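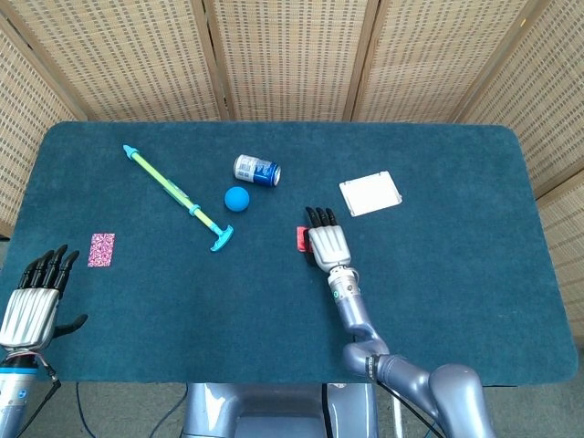 第2章 導入計画と予算の立て方

この章は、双腕ハンドロボット「Relavia」の作業セルを新しく設ける担当者に向けたものです。発注前に決めておく項目、見積書の読み方、設置場所の準備、検収までの流れを扱います。据え付けと配線の手順は第3章、ハンドの調整は第4章を参照してください。

2.1 発注前に決めること

手順は次の順に進めてください。順番を入れ替えると、見積りの取り直しになることがあります。

1. 作業の内容を一文で書きます。「卓上に置かれた小物を片手でつかみ、トレーに移す」程度の細かさで十分です。両手を同時に使う作業が含まれる場合は、その旨を必ず書き添えてください。

2. 扱う物の一覧を作ります。品名、最大寸法、質量、表面の状態（滑りやすい、つぶれやすい、転がる）を記入します。球や横倒しの缶のように転がる物、カードのように薄くて台に密着する物は、別の欄にまとめます。薄物の把持は指先部品の選定に影響します。

3. 一覧から、最も重い物、最も薄い物、最も長い物をひとつずつ選び、Torcombeの営業窓口に現物または同等品を送ります。把持の可否は書類だけでは判定しません。

4. 一日の稼働時間を決めます。日中のみか、夜間も動かすかによって、保守契約の区分と消耗品の予備数が変わります。

5. 操作方式を決めます。遠隔操作を使う場合は、操作者側の機器一式が別見積りになります。自律動作だけで使う場合も、復旧作業用の操作端末は必要です。

注記
扱う物の一覧は、発注後に増えるのが普通です。予定の段階にある物も「予定」と明記して載せてください。検収の対象には含めませんが、指先部品の選定では考慮します。

2.2 見積書の構成

見積書は本体、ハンド、周辺機器、役務の区分に分かれています。他社の見積りと比較するときは、区分ごとに含まれる物が異なる点に注意してください。

本体
胴体部、左右の腕、制御盤、非常停止装置、標準長のケーブルを含みます。床への固定金具は含みません。

ハンド
左右を別々に計上しています。片方だけを後から追加することもできますが、制御盤側の接続基板は初回に両手分を入れておくことを推奨します。後付けの場合、出張作業が必要です。

周辺機器
作業台、台の表面材、囲い、照明、操作端末が該当します。いずれもお客様手配に切り替えられます。切り替える場合は2.4の条件を満たしてください。

役務
据え付け、初期調整、操作講習です。講習の標準日数は2日で、受講者の人数による増額はありません。ただし実機を使う演習は一度にひとりずつ行うため、人数が多い場合は日数の追加をご検討ください。

注意
見積りの有効期限を過ぎた場合、ハンドの価格だけが改定されることがあります。稟議に時間がかかる見込みのときは、事前に期限の延長を依頼してください。

2.3 見落としやすい費用

次の項目は、初回の予算から漏れることが多いものです。

指先部品
消耗品です。表面の摩耗が進むと薄物の把持が先に不安定になります。初年度は予備を3組確保してください。夜間も稼働する場合は、別途ご相談ください。

ケーブル
手首から先のケーブルは屈曲を繰り返すため、定期交換の対象です。床を通るケーブルには保護カバーが必要で、通路を横切る場合は踏んでも動かない固定式を選びます。カバーは標準付属品に含まれません。

作業台の表面材
カーペット状の表面材は、小物が滑りにくく、ハンドを台に下ろしたときの当たりも和らぎます。そのかわり汚れが残りやすく、張り替えの費用が発生します。粉や液体を扱う作業では、拭き取れる表面材を選んでください。

練習用の物品
初期調整と講習では、形や硬さの異なる日用品や玩具を使います。高価な物をそろえる必要はありません。ただし同じ物を後から買い足せるよう、購入先と品番を控えておきます。廃番になった場合、調整前後の比較ができなくなります。

電源工事
制御盤用の専用回路がない場所では、工事費が必要です。建物の管理者の承認に日数がかかることもあるため、発注と並行して申請を進めてください。

輸送と搬入
本体は胴体部と腕を分けて梱包します。搬入経路の扉の幅、エレベーターの積載量、荷物を一時的に置ける場所を確認し、搬入調査票に記入してください。搬入当日に経路が確保できなかった場合、再配送の費用はお客様のご負担となります。

2.4 設置場所の準備

1. 胴体部の位置を床に印で示します。作業台の手前の中央に胴体部が来る配置が標準です。

2. 左右の腕を広げた範囲を確認します。肩と肘は台の縁より外側に出ます。台の幅だけで場所を決めないでください。

3. 作業台を用意します。お客様手配の場合、台の角は丸めるか、保護材を付けます。台が揺れると把持位置がずれるため、脚部の固定方法を図面に記載してください。

4. 台の背後と側面に目隠しを設けます。背景に人や物の動きが入ると、認識の調整に時間がかかります。市販の折り畳み式ついたてでもかまいませんが、倒れないように固定し、腕の可動範囲に入らないことを確認してください。

5. ケーブルの経路を決めます。腕から垂れるケーブルは、腕をすべての方向に動かした状態で、台の縁や支柱に掛からないことを確認します。

6. 非常停止装置の置き場所を決めます。操作者が席を立たずに手を伸ばせる位置とします。

警告
ついたては安全柵の代わりになりません。人が出入りする場所に設置する場合は、危険性の評価を行い、必要な防護を別に設けてください。防護に関する費用は、標準の見積りには含まれていません。

注記
ついたての面に細かい格子や編み目がある場合、照明の当て方によっては認識に影響が出ることがあります。初期調整のときに担当者が確認し、必要であれば無地の布を掛けるようお願いすることがあります。布は燃えにくい物を選んでください。

2.5 日程の組み方

標準構成の納期は、正式発注から14週間です。ハンドの指先部品を特注する場合は、現物での把持確認が終わった時点から起算します。

年度末に検収を終える必要がある場合は、12月中の発注では間に合わないことがあります。把持確認に出す物品だけでも先に送付してください。確認作業は発注前でも受け付けています。

据え付け当日は、午前9時までに搬入経路と電源が使える状態にしておきます。当日の立ち会い者は、設備の担当者と実際に操作する担当者の両方としてください。

2.6 検収

検収は、2.1で作成した一覧に基づいて行います。

1. 一覧から検収対象の物を選び、双方で確認します。

2. 台の上の置き場所を決めます。他の物と離して置く場合と、近くに置く場合の両方を含めてください。

3. 合計58回の把持動作を行い、結果を検収記録票に記入します。途中で物を落とした場合も中断せず、位置を戻して次の回に進みます。

4. 合格の基準は発注時の仕様書に従います。仕様書に記載のない物の結果は、参考欄に記入します。

5. 終了後、ハンドを台の上に下ろした状態で電源を切り、指先とケーブルの外観を確認します。傷や緩みがあれば記録票に記入してください。

注意
検収の途中で一覧にない物を追加しないでください。追加を希望する場合は、検収を終えてから別途お申し出ください。

2.7 問い合わせ先

見積りと納期　Torcombe営業窓口　ボジェナ・アダムチク（Bożena Adamczyk）
設置場所の事前確認　Torcombe技術部　アルナル・ハフステイン（Arnar Hafstein）
消耗品と保守契約　Batville保守センター　フェリツィア・コウォジェイ（Felicja Kołodziej）

お問い合わせの際は、見積番号と設置予定の場所をお知らせください。搬入調査票と検収記録票の様式は付録Bにあります。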